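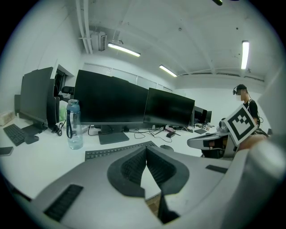
집안일·매장 작업 자동화 검토 회의록 (4월 정례)

장소: Skindero 2층 회의실
시간: 오후 2시 시작
참석: 데이터팀, 학습팀, 하드웨어팀, 현장지원팀, 사업팀
작성: 데이터팀
배포: 참석 부서 및 Jevwood 담당 부서 (Jevwood에는 4번 안건을 빼고 발송)

1. 지난 회의 후속 사항

- 수건 접기 과제의 완료 기준을 문서로 정리하기로 했던 건은 끝났음. 네 귀가 맞는지는 보지 않고, 접은 뒤 선반 칸에 들어가는지로 판정함. 학습팀은 기준이 느슨하다는 의견을 다시 냈으나 Jevwood 쪽에서 이 정도면 된다고 회신해 그대로 감.
- 컵 세척 과제는 보류 상태 유지. 물을 쓰는 작업은 방수 커버가 나올 때까지 하지 않음.
- Kesetti 매장 도면은 아직 못 받았음. 사업팀이 다시 요청.
- 공유 폴더 이름 규칙은 지난번에 정한 대로인데 지키지 않는 폴더가 남아 있음. 각 팀에서 이번 달 안에 고칠 것.

2. 수집 현황 (데이터팀)

지금까지 검수를 통과한 시연은 3451건임. 대부분이 그리퍼를 사람이 직접 들고 작업한 기록이고, Calvo 팔을 원격으로 움직여 모은 것은 적음. 원격 조작은 한 건에 걸리는 시간이 길고, 작업자가 쉽게 지침.

과제별로는 식탁 치우기와 물건 정리가 많고 옷 개기가 그다음임. 매장 쪽 과제인 진열대 채우기와 반품 분류는 아직 얼마 되지 않음. 사업팀에서 매장 과제의 비중을 왜 올리지 않는지 물었고, 데이터팀은 실제 매장과 비슷한 선반이 사무실에 없어서 모아도 쓰기 어렵다고 답함. 빈 상자를 쌓아 만든 임시 선반으로 해 본 적이 있으나 깊이가 달라서 버린 데이터가 많았음.

검수에서 떨어지는 이유는 다음 순서로 많음.
- 위치 추적이 중간에 튐
- 물건이 손가락 패드에 가려 잡는 순간이 안 보임
- 작업자가 다른 손으로 물건을 받쳐 줌
- 시작 자세가 지침과 다름

받쳐 주는 습관은 고치기가 쉽지 않음. 쓰러질 것 같으면 저절로 손이 나간다는 것이 작업자들 이야기임. 받친 기록을 모두 버리지 말고 따로 표시해 두자는 제안이 있었고, 그렇게 하기로 함. 표시 이름은 데이터팀이 정함.

위치 보정을 하루에 몇 번 해야 하는지에 대해서도 말이 나옴. 현재는 오전에 한 번 하고, 장비를 떨어뜨렸거나 헤드셋을 다시 썼을 때 추가로 함. 하드웨어팀은 점심 이후에도 한 번 더 하기를 권함. 데이터팀은 시간이 든다는 입장이었으나, 오후 기록에서 튀는 경우가 더 잦은 것은 맞다고 하여 오후 보정을 넣기로 함. 마커 판은 휘지 않게 평평한 곳에 보관할 것.

3. 기계가 지금 할 수 있는 일과 못 하는 일 (학습팀)

Jevwood에서 "가정에서 바로 쓸 수 있는 수준인지"를 서면으로 물어 왔고, 답변 초안을 만들기 위해 과제별로 상태를 정리함. Calvo 팔을 탁자에 고정하고 시험한 결과를 기준으로 함.

식탁 치우기
접시와 그릇은 대체로 잡음. 빈 접시 한 장을 들어 통에 넣는 것은 안정적이라고 볼 수 있음. 접시 위에 숟가락이 얹혀 있으면 같이 들다가 떨어뜨리는 일이 있음. 겹친 접시에서 맨 위만 드는 것은 잘 안 됨. 식탁 하나를 모두 치우는 데 약 28분이 걸렸는데, 사람이 하면 금방 끝나는 양이었음. 사업팀은 이 시간을 그대로 외부에 내도 되는지 우려함. 학습팀은 숨길 이유가 없고, 밤에 혼자 돌리는 용도라면 시간이 문제가 아닐 수도 있다고 함. 다만 밤에 혼자 돌려도 될 만큼 안전한지는 확인한 적이 없으므로 답변서에는 그런 용도를 쓰지 않기로 함.

수건과 옷
펼쳐 놓은 수건을 접는 것은 됨. 뭉쳐 있는 것을 펼치는 단계에서 막힘. 셔츠는 소매 위치를 자주 놓침. 양말 짝 맞추기는 무늬가 뚜렷하면 되고 검은 양말끼리는 못 함. 현장지원팀에서 검은 양말은 사람도 어렵다고 하였으나 평가 항목에서는 빼지 않음.

책상 위 정리
펜, 컵, 상자처럼 모양이 단단한 물건은 제자리에 넣음. 전선이 문제임. 키보드를 옮기려다 선을 함께 끌고 가서 옆의 물건까지 움직이는 경우가 반복됨. 선을 먼저 치우도록 가르쳐야 하는데 시연 자체가 모자람. 투명한 물병은 조명에 따라 결과가 달라졌음. 천장 등을 켠 상태와 끈 상태를 나누어 다시 시험함.

진열대 채우기
같은 크기의 상자를 앞줄에 놓는 것까지는 됨. 뒷줄부터 채우는 것은 팔 길이가 모자라고, 기존 상품을 앞으로 당긴 뒤 뒤에 넣는 동작은 시도하지 않았음. 봉지 상품은 세우면 넘어짐.

반품 분류
바코드가 위로 오게 돌려 잡는 동작이 느림. 분류 자체보다 물건을 돌리는 데 시간을 다 씀. 하드웨어팀은 팔로 돌리지 말고 아래에도 읽는 장치를 두면 해결된다는 의견임. 학습팀도 동의. 매장 쪽 일은 이런 식으로 설비를 조금 바꾸면 쉬워지는 것이 있는데, 가정은 설비를 바꾸자고 하기 어려움.

걸레질, 설거지, 쓰레기봉투 묶기
시험하지 않음. 답변서에도 시험하지 않았다고 적음.

토론 내용
사업팀은 "일부 작업 가능"이라는 표현을 쓰자고 함. 학습팀은 읽는 쪽에서 넓게 받아들일 수 있으니 작업 이름과 조건을 같이 적자고 함. 예를 들어 "빈 접시, 겹치지 않은 상태, 고정된 탁자"까지 써야 한다는 것. 문장이 길어져도 조건을 쓰는 것으로 정함.

현장지원팀은 실패했을 때 누가 뒤처리를 하는지가 답변에 들어가야 한다고 지적함. 지금은 모든 시험에 사람이 옆에 서 있고, 멈춤 단추도 사람이 누름. 사람이 내내 지켜봐야 한다면 가정에서는 직접 치우는 편이 빠름. 이 점에 대해서는 이견이 없었음. 사람이 끼어든 횟수를 지금까지 따로 적지 않았으므로 다음 시험부터 기록함. 끼어든 기준은 물건을 만졌거나 팔을 멈춘 경우로 함. 말로만 지시한 것은 해당하지 않음.

결론: 현 시점에서 가정용으로 바로 쓸 수 있다고 답하지 않음. 조건이 맞는 단일 작업은 시연 가능하다고 답함. 초안은 학습팀, 문구 확인은 사업팀.

4. Kesetti 매장 시범 건 (사업팀)

Kesetti는 영업이 끝난 뒤 진열대 한 구역을 내줄 수 있다고 함. 팔을 가져가지 않고 손에 드는 그리퍼로 시연만 모으는 안과, 팔까지 설치하는 안을 비교함.

팔 설치는 바닥 고정과 전원 공사가 필요하고, 매장 쪽 보험 문제가 남아 있음. 시연만 모으는 안은 장비를 가방에 넣어 가면 되고 설치할 것이 거의 없음. 하드웨어팀과 데이터팀은 시연만 모으는 안을 지지함. 사업팀은 Kesetti 쪽 기대가 "로봇이 일하는 모습"에 있어서 시연만 모으면 실망할 수 있다고 함. 학습팀은 그 매장 선반으로 모은 데이터 없이 팔을 가져가면 안 되는 모습만 보여 주게 된다고 답함.

시연 수집부터 하고 팔 설치는 그 결과를 본 뒤 다시 논의하기로 정함. Kesetti에는 순서를 미리 설명함. 직원이나 손님의 얼굴이 기록에 들어가지 않도록 영업시간 안에는 촬영하지 않음. 가격표에 적힌 내용을 가려야 하는지는 Kesetti에 문의.

교통비와 야간 수당 처리 방식은 이 회의에서 정하지 않고 총무 쪽에 문의함.

5. 장비 (하드웨어팀)

- 손가락 패드가 예상보다 빨리 닳음. 안쪽 홈이 무뎌지면 얇은 접시가 미끄러짐. 교체 시점을 건수로 정할지 눈으로 보고 정할지 논의했고, 당분간은 매주 첫 작업 전에 눈으로 확인함. 교체한 패드는 버리지 말고 하드웨어팀에 반납.
- 새로 주문한 패드는 재질이 조금 더 무름. 기존 데이터와 섞어도 되는지 학습팀에서 확인할 때까지 쓰지 않음.
- 손목이 아프다는 작업자가 있음. 연속 작업 시간을 줄이고, 무거운 물건 과제를 한 사람이 이어서 맡지 않게 순서를 섞음.
- 헤드셋 안쪽 쿠션은 쓸 때마다 닦을 것. 소독 티슈는 장비장에 넣어 둠.
- 충전 중인 장비 위에 물건을 올려 두지 않기. 지난달에도 같은 요청이 있었음.

6. 기타

사무 자리와 수집 자리를 나누자는 의견이 나옴. 회의실을 수집용으로 쓰는 안은 회의할 곳이 없어져서 어려움. 창고를 비우는 안은 조명을 새로 달아야 함. 학습팀에서는 배경이 매번 같은 것보다 사무실처럼 물건이 있는 편이 낫다고 하여 급하게 정하지 않기로 함. 대신 수집 중에는 그 옆으로 지나가거나 말을 걸지 않도록 함.

옷 개기에 쓰는 수건이 너무 낡아 접은 자국대로 접힌다는 지적이 있었음. 새 수건을 사되 한 번 빨아서 쓸 것.

7. 할 일

데이터팀: 손으로 받친 기록의 표시 이름 정하기, 오후 보정을 작업 지침에 추가, 전선 치우기 시연 계획 작성
학습팀: Jevwood 답변서 초안, 물병 조명 조건별 재시험, 새 패드 데이터 혼용 여부 확인
하드웨어팀: 바코드를 아래에서 읽는 방식의 간단한 시험대, 패드 점검표
현장지원팀: 사람이 끼어든 횟수 기록 양식, 작업 순서표 수정
사업팀: Kesetti 도면 재요청 및 수집 순서 설명, 가격표 문의, 답변서 문구 확인, 수건 구입

다음 회의는 Jevwood 답변서 초안이 나온 뒤에 잡음. 수정할 내용이 있으면 데이터팀으로 알려 주시기 바랍니다.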